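The Bed Is the Wrong Height and We Fold on It Anyway

Most published advice on folding clothes assumes a table. The table is flat, hard, waist-high and clear. In the homes I have worked in, the table holds mail and a rice cooker, and the folding gets done on the bed.

I think this should be accepted as the normal case and planned for. Noemi Dvorak, who edited the Kedstead housekeeping sheets for 7 years, disagrees with me in print and has done so at length. Her position is that a mattress gives under the hand, so the crease never sets. On a bare cotton sheet she is correct. The sheet also grips the underside of a knit shirt, and when you drag a sleeve across, the sheet comes with it.

A summer mat changes the surface. Bamboo tile over a sheet gives a firm top with low friction. The shirt slides when pulled and stays put when released. The tiles leave no mark on a midweight jersey, though I would keep a loose knit away from the joints between them.
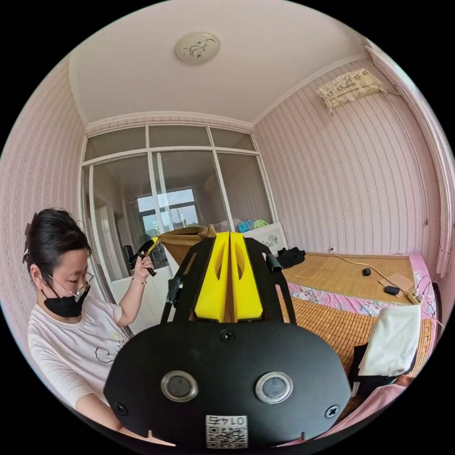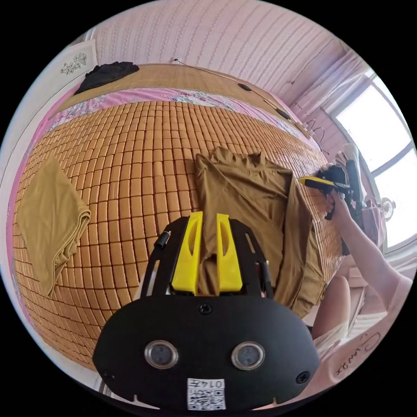
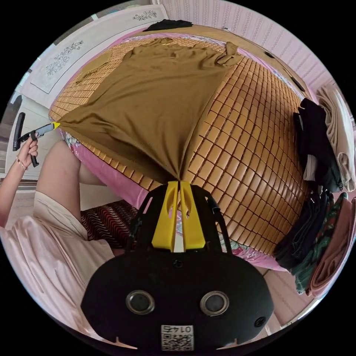
The second objection is clutter, and here I concede more. A bed collects things through the day: chargers, a mouse, yesterday's clothes. Every item left on the mat takes away working area, and a T-shirt laid out full width needs more of it than people expect. Power strips are the worst offenders. They sit higher than a folded stack and their cables cross exactly where the hem wants to go. Clear the cables first, then the dark clothes, then start.

My own sequence is short. Spread the shirt front down with the neckline toward the headboard. Pull the shoulder corners out before touching the hem – a shirt squared from the bottom up always ends with a twist in the body. Fold the sides in, then the length in three. Finished pieces go to one side of the mat and are not moved again until the whole load is done.

On height, Dvorak and I have no quarrel. A mattress is too low to work over while standing, and an hour of it is felt in the lower back. Sit on the edge or kneel. The Holloway edition of her sheets recommends a folding board across the knees, which I tried through March and gave up. The board is too narrow for a large shirt, and it has to be stored somewhere, usually on the bed.

I would rather see the Temo and Motach guides give one page to the mat and drop the board altogether. The mat is already there all summer.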